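The Small Lock and the Pretty Box

I have lived in this country long enough to do my taxes in English, but there is one habit here I still cannot take into my heart. People keep everything and they lock nothing. The letters of the grandmother are in a shopping bag. The baby teeth are in a kitchen drawer, next to the batteries. And the house itself has an alarm that cost 2,620 dollars.

My opinion is simple, and I know that my children laugh at it. Every home should have one small box with a real lock on it, and inside this box should be only things that a thief would throw away.

I grew up in Drosgate, in a flat where eight people shared one bathroom. My mother had a white box with a hasp and a padlock. As a child I was sure it was full of money. When she finally opened it in front of me I saw cards, birthday cards mostly, and the printed lid from a tin of sweets with a princess on it. I was very disappointed. I was nine and I wanted gold.
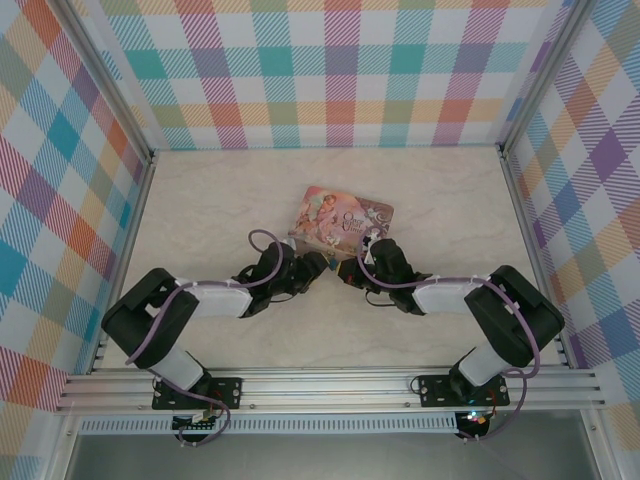 Now I am older than she was then, and I think she understood something about paper. A card is a weak thing. It bends, it fades in the window, it gets used under a hot cup. If you put it on the shelf with the other papers, then it is the other papers, and one Monday you are tired and it goes in the recycling with the electricity bill. A lock slows your hand. You have to find the key, and while you look for the key you remember why you kept the thing.

My neighbour Teun Hermans does not agree with me. He photographed every card and drawing his family ever made, 4,000 of them, and gave the originals away or put them in the bin. He is happy, his cupboards are light, and I do not want to judge him. But I asked him in April when he last looked at these photographs, and he changed the subject to his tomatoes.
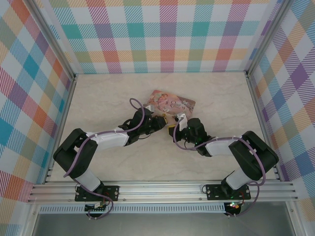 I should be fair to the other side, because there is also a danger in keeping too much. After my aunt died we counted her greeting cards for the charity shop in Aseo and there were 267. Many were from people none of us could name. A big trunk with a lock is only a cupboard with bad manners. The box must be small, so small that when a new card comes in, an old one must sometimes go out. You will argue with yourself, and this arguing is good for you.

About the lock I have strong feelings. Please do not buy a box with a number code. You will forget the number, and then you will call your son. Buy an ordinary padlock and a simple hasp with screws, the kind any hardware store has in a drawer. The paint on the box does not have to be perfect either. My mother's was yellow in places and had rust at the bottom, and I would pay more for that box today than for a new one. 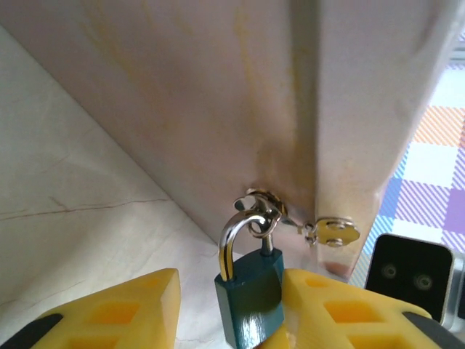 An open padlock on its hasp. A little rust is no reason to change the box.

Where is the key? In my house it hangs on a nail in the pantry, and everyone knows it. My daughter finds this very funny. "So who are you locking it against?" she asks me. I answer that I am locking it against myself on a cleaning day. She is thirty-four and has moved apartment many times, and I have noticed that each time she asks me to put one more thing inside. Last time it was a fairy-tale card from a friend at primary school – pink, with a lot of curly letters. She could have kept it at her place. She brought it on the bus.
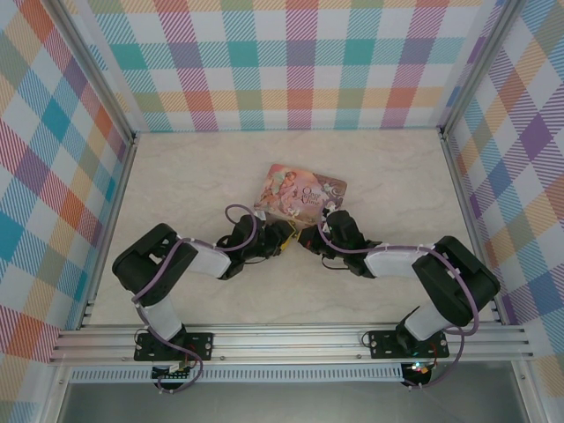 Xavier, on the other hand, wrote to me after my last column that a lock teaches children their parents have secrets, and that he prefers a glass cabinet where the whole family can look. I have thought about his letter for some weeks. A cabinet is nice for plates. For paper it is too much sun, and I also believe that children can live with one secret in the house, especially a boring one. But he is right that the box should be opened sometimes. We do it once in winter, after dinner, and everybody must wash their hands first.

Comments (3)

plidovis
My dad had one of these in the garage. We had to cut the lock off in the end as the key was long gone. Inside were our school reports. Mine should have stayed locked up.

Marg from the hill
Agree on the sun. I lost the colour on a whole row of christening cards in one summer. Would you put tissue between them or just stack them flat?

Teun Hermans
The tomatoes were very good this year and I stand by my system.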